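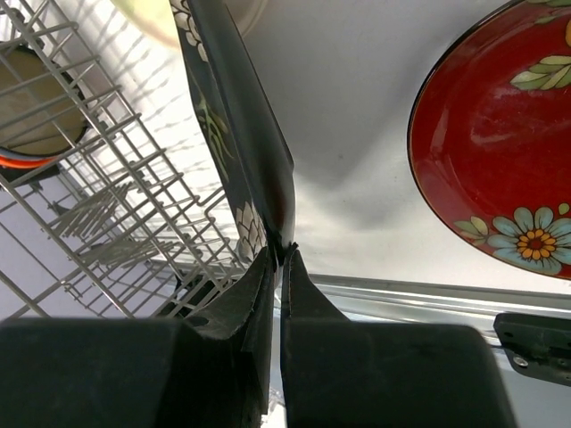
The Events Team at Tadby Kitchen Hire

Hello, and thanks for having a nosy at our page! I run the events side of Tadby, so if you've ever rung up in a panic over soup bowls, it was probably me you spoke to.

We hire out crockery, cutlery, glasses and table linen for weddings, wakes, village fetes and anything else where people need feeding. I started with 21 place settings bought from a hotel that was closing in Oston, stacked in my mum's spare room (she was very patient). My first booking was a christening and I delivered the lot in the back of a hatchback, driving so slowly that a tractor overtook me.

These days we've got a proper unit just off the Sutatton road, two vans and enough stock to seat 2,000 people, though please don't all book for the same weekend in June. There are 4 of us on the events team. We all pack, we all drive and we all know how to get candle wax out of a tablecloth – brown paper and a warm iron, if you were wondering.

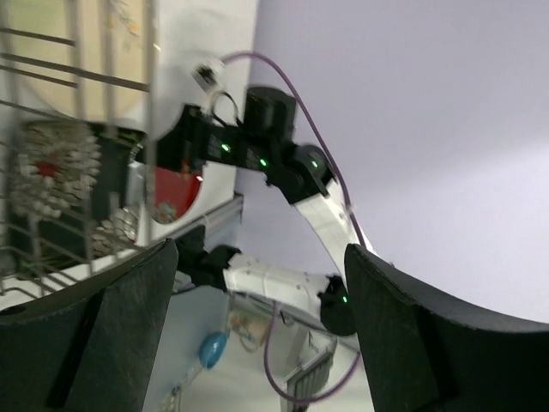
The range people ask for most is Amrani, our own pattern. It's a plain white plate with a thin grey line round the rim, and it goes with pretty much any flowers you throw at it. We also do a mixed vintage range, which I'm far too fond of. I pick it up at house sales and car boots, a few bits at a time, and no two tables come out the same. If you'd like to choose your own pieces, come over and have a rummage. Bring a jumper, the unit is freezing until May.

Our smallest order is four settings and the biggest so far was a farmers' dinner in a marquee, where it rained sideways and we still got the puddings out. A typical wedding for us is more like 117 guests, with two courses, cake plates and a second lot of glasses for the evening do.
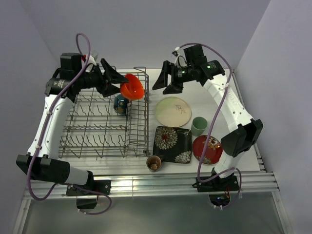
You don't need to wash anything before you send it back. Just scrape off the leftovers, pop it all in the crates it came in and we'll sort the rest. Breakages happen, so we only charge for the piece itself and we won't make a fuss. Do check the bins for teaspoons, though. They vanish at every single party and I've given up trying to work out where they go.

Delivery is free in Tadby and Oston, and there's a small charge for Sutatton and the villages past it. We're on the phones from 9am to 5pm, or send us a message with your date and rough numbers and one of us will get back to you, usually with far too many questions about napkins.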